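# Write the log before the planner

Most teams I know build the motion planner first and the logging last. I think that order is wrong, and a good part of the time I lose each month is lost to it.

Take aluminum foil. A box has six faces and a planner can hold all of them in a few numbers. Crumpled foil has no faces worth the name. Every crease throws a highlight, the depth reading drops out where the light is strong, and the outline is different after each squeeze. The software still has to commit to a grasp.

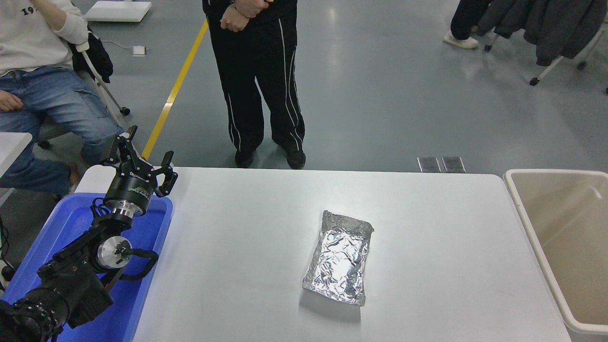
When that grasp goes wrong, somebody asks why. At Markik we used to answer by rerunning the task and watching closely. Kaja Grigaitė kept a list of failures last January, and it came to 163. For 16 of them we could say which module was at fault. The rest were filed under "perception," a word we used for anything we hadn't recorded.

What we needed was dull. Each decision should be stored with the input that led to it, the version of the code, and the clock time on one shared clock. Camera time and joint time had drifted apart on our system, and we spent weeks tuning a controller that had nothing wrong with it.

Cathal Nic Giolla disagrees with me on this. He says heavy logging slows the control loop and that a good simulator finds the same bugs sooner. He is right about the loop if you write to disk inside it, so don't. Copy to a buffer and let another process do the writing. On the simulator I think he is wrong. Ours has a fine model of a rigid tray and a poor one of foil, and a paper cup on its side isn't much better.

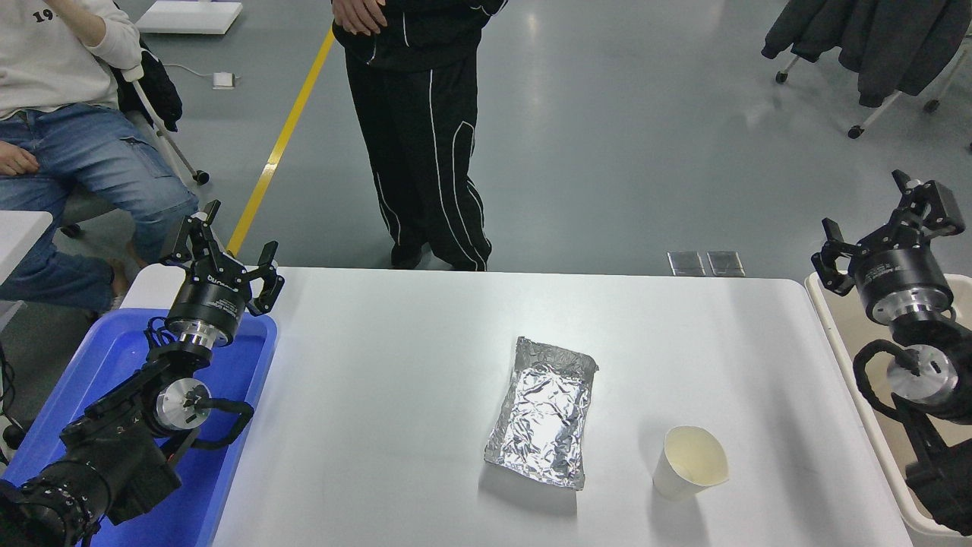

*Sotdale Review, p. 860*

Two arms make the case stronger. With one arm, a bad plan usually shows up as a bad motion. With two, each arm can follow a sensible path and the pair can still fail, for instance when both wait for the other to let go. Only a joined record of both planners shows that.

I would ask any new group to hold off on the planner until a run can be replayed from its files on a different machine. Ours took a month to reach that point. Kaja has since reopened the old list, starting with the foil.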